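Workplace > Automation and Robots > Life on the Floor

Robot arms coming to our packing bench, what changes for the people?

Skinuvholm wrote:

I work on the finishing bench at a small company that packs earbuds and other little audio things for web shops. We check the case, put the buds in, close it, sleeve it, box it. On a good day the bench gets through 900 units, and on a bad one we're closer to 500. In March we're getting a pair of robot arms for the part where the buds go into the case.

I'm more curious than scared! Our manager says no jobs are going and I believe her, but she couldn't tell me what my day will look like. Do I stand there watching it? Do I get trained? There are six of us and two have been doing this by hand for longer than I've been working anywhere. If your workplace already went through this with small fiddly products, what changed for you, good and bad? And is there anything we should ask for before the arms are bolted down?

Boonchu wrote:

Oh, you're in for a fun few months. We went through this last year (same kind of work, earbuds and chargers mostly) and I would not go back.

The first thing that changed was my hands. I used to go home with sore thumbs from flipping lids, and by Thursday I'd be opening cases with a pen cap. Now the arms get the lid work and I get the stuff they're bad at, which in the beginning was nearly everything, ha. Shiny plastic gave ours a terrible time. Colors too, for some reason the dark ones were worse. We'd bring it a new case and the tech would say "let's see," and we'd all drift over to watch.

Second thing: we turned into the people who know. The tech understood the arms but had never packed a case in his life. We could tell him that you seat the left bud first on that model, or that you hold the case low so the hinge doesn't twist. He wrote it all down and changed the moves while we stood there. I've never had anyone in a job ask me so many questions about what I do, and I loved it. One woman on our bench now sets up every new product herself, on a higher pay grade.

Our station looks like this when a case is being worked on:

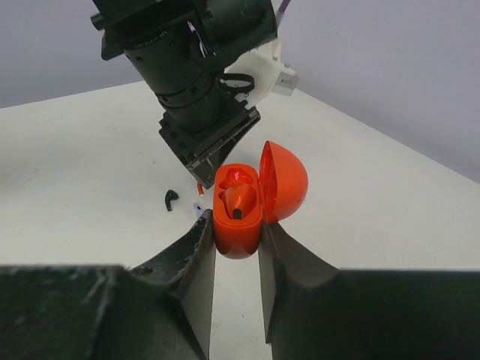

Orange case held upright with the lid open, second arm coming in from above.

The bad part is that the pace of the day changes and it takes a while to like it. By hand you get a rhythm and you chat. With the arms you get quiet stretches and then three things want you at once. We asked to swap places every two hours and that fixed most of it.

Things I'd ask for now, while they still want you to be happy:

- Paid training hours for all six of you, including the ones who say they don't want it.
- A stop button you can reach from where you really stand. Ours was put on the wrong side and had to be moved.
- No unit targets for the first month. We had a target of 3,000 a week from day one and it made everybody grumpy for nothing.
- Somebody from the bench in the room when the layout gets drawn.

Do come back and say how it goes!!

Pollen wrote:

Agree with the stop button. Also ask who clears it when it drops something, because at our place that was "whoever is nearest" and it was always the same person.

Akesa wrote:

Different product here (hearing aid cases, much smaller runs, we do almost 400 a day) but I can speak to the two long-timers on your bench. Ours were the most doubtful and ended up the best at it. They could hear a lid that hadn't closed right from across the room, and they spotted bad grips before the tech did.

What helped was letting them keep one hand-packing spot going next to the arms. It covers rush orders and odd colors, and it meant they weren't asked to give up a skill overnight. Eight months on it's still there and people take turns on it because it's a nice break.

Get comfortable shoes. You walk more than you did before.

Related in Life on the Floor
Do you get extra pay for training a robot cell?
Best floor mats for a standing bench
Swapping stations every two hours, how do you keep track?
Our labeler is faster than we are, now what
Asking for a say in the new layout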